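A Robot Reaches Inside: Our Visit to Virno
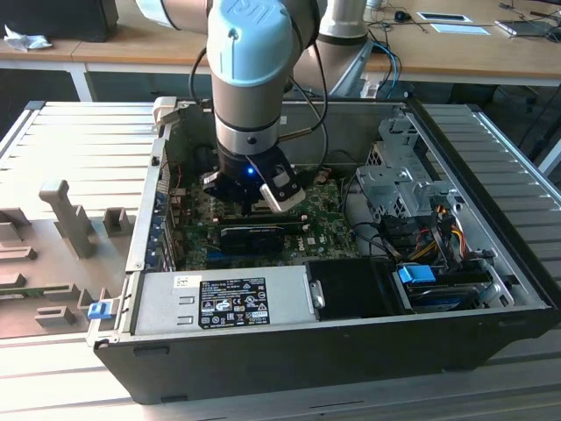
Have you ever wanted to see inside a computer? At the Virno open day, children could do it together with a robot. The side of the computer was taken off, so you could look at the green board, the main place where the parts meet. The robot's black gripper has a small blue light and stays just over the memory slots - memory is where a computer keeps things it is using now. The arm bends at its joints, like you bend your elbow. Try it slowly at home!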